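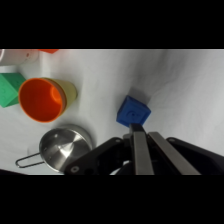

Blue block on the white cloth, orange and yellow cups to the left

Getting creases out of a white cloth used under small toys

I sell and swap used toys from home and put everything out on the same pale cotton cloth when I list it. Blocks, nesting cups, small household odds and ends. The cloth came folded from Cirley in January and it has never gone flat. The creases are shallow but they run on the diagonal in the top right and they show up in every listing. I have washed it once, warm, and hung it over a door. I don't own a steamer and would prefer not to buy one. Is there a way to get it flat and keep it flat, or should I get a different fabric? Also, does anyone know if the blue blocks with a circle molded into the face mark pale cloth when they sit on it for a few days?
Posted by Undosier, 6/22/23
Viewed 2,282 times

claronico_home
136 posts
Hanging it over a door is part of the trouble. The cloth dries with a ridge where it folds and the weight pulls unevenly on both sides. Wash it again, take it out while it is still damp, and iron it damp on the cotton setting, from the middle out to the edges. Do the back first. Then leave it lying on the table until it is completely dry, overnight if you can.

To keep it flat, don't fold it. Roll it on a cardboard tube, the kind wrapping paper comes on, with the good side out. If the tube is shorter than the cloth is wide, fold the cloth once lengthwise and move the fold each time so it doesn't set in one place. Four binder clips on the edge of the table will take out whatever is left. Pull the corners diagonally, then clip.

I can't say about the blocks. Colored plastic has never marked my cloths, but mine don't stay out for days. Put one on a scrap of the same cotton and leave it on a windowsill for a week.

Vörös
Just use a bedsheet. Poly-cotton hardly creases. Mine is from a thrift store and I shake it out and that's it.

tablelinens4,000
A bedsheet works but many of them are thin enough that a dark table shows through and the white goes gray. Put a second layer under it, an old towel or a blanket. The underlayer also stops the top cloth from sliding when you set cups down on it, and that sliding is where a lot of small wrinkles come from.

I agree with the post about ironing it damp. A spray bottle is enough if you don't want to wash it again. Skip the starch if the cloth gets rolled up for long periods. It leaves flakes and they stick to anything with a rough surface.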